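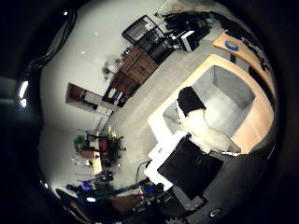 Plirus handling trials: progress report to Deltgate
Jan 15, 2018

Status: behind plan, one open fault

Bin trials with soft items began in October. Of 600 planned picks, 200 are complete and logged. The remainder are on hold following the fault below.

Fault
During a lift from the bin, the gripper reported a firm hold at very low finger force. The controller went on closing to full force and did not stop at the set limit. The arm was halted by the operator's stop button. There was no injury and no damage to the bin. One finger pad was torn and has been replaced.

Cause
The force reading froze for 100 ms while the wrist camera was sending at full rate. Both share one link. The controller treated the last good reading as current. The stop circuit is separate and worked as designed.

Action taken
Readings without a fresh time stamp now trigger a stop. Finger force is capped in the drive itself. Ustari has supplied a second link for the camera, not yet fitted.

Outstanding
A 2,000-cycle run without load, then a repeat of the failed lift. Priedītis will review the logs before soft-item picks resume. No change to the budget is requested. The end date may move and will be confirmed in the next report.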